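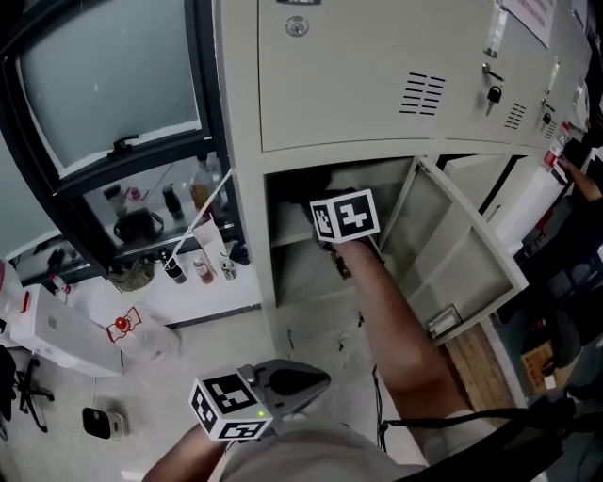

Lerkgate should keep its comprehensive plan to the 3 goals residents were asked about last winter, and drop the density bonus added afterward. I have read the draft. The bonus takes up 7 pages and lets a builder on the Umlow corridor go up 6 stories where the zoning now allows 3. Supporters call this flexibility. I think people buy property based on what the map says, and the map ought to hold. Public records should be as easy to get at as a metal locker with the key left in the lock, and in this case they were not. The traffic study sat at the planning office for most of the spring before it was posted.

I don't oppose apartments. The Habte site has been vacant for years and could take plenty of them. Mutameo Street could too, if the city fixes the drainage first. My objection is to approving height by staff letter, with no hearing and no notice to the people next door.
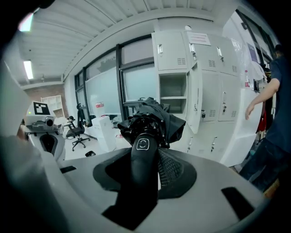
Notburga Oberholzer collected 1321 signatures asking for a hearing on each bonus request. The council thanked her and moved to the next item. Those names came from both sides of the corridor, including renters who want more housing built.

The fix is short. Strike the staff approval language, require mailed notice, and put each request on a regular agenda. Builders would wait a few extra weeks — a fair price for a building that will stand for decades. The council votes in December, and the draft can still be changed before then.

Last updated: November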